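Nordin Desk Top, Pale Wood Finish

Home > Desks & Tables > Tops Only

The Nordin is a desk top. It is flat, it is pale, and it holds up your elbows while you avoid your email. Legs are sold separately, as legs so often are.

We get asked about the color more than anything else. Call it a creamy beige that leans a little pink. Next to white walls it looks warm, and next to orange pine it looks like it went to a better school. Under a bright window it goes paler still, so try a sample in your own room before you blame us.

The grain is fine and wavy, and in places it bunches up into long ovals. Every top comes out a bit different. We can't match yours to your sister's, and we have stopped taking calls about it.

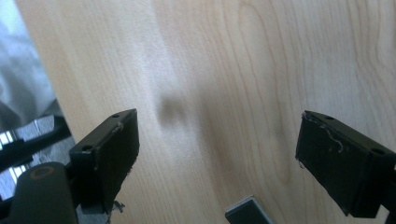 Size and weight limit

The top is 175 cm long. It will carry 200 pounds spread evenly on the Brundthorpe trestles, which covers two monitors and a reasonable number of houseplants. It doesn't cover standing on it to change a light bulb. Please own a ladder.

Care

Soft cloth, a little water, dry it after. Use a coaster. Skip the scouring pads and anything that smells like a swimming pool. Crumbs will show up less than you fear and coffee rings more.

Goes with

Brundthorpe trestles (set of 2)
Flirico cable tray
Rirnero drawer unit, if you plan on having drawers

Delivery

Ships flat in one long, awkward box. Bring a friend for the stairs. Returns are fine within the usual window as long as you haven't drilled into it.

Page updated August 30, 2025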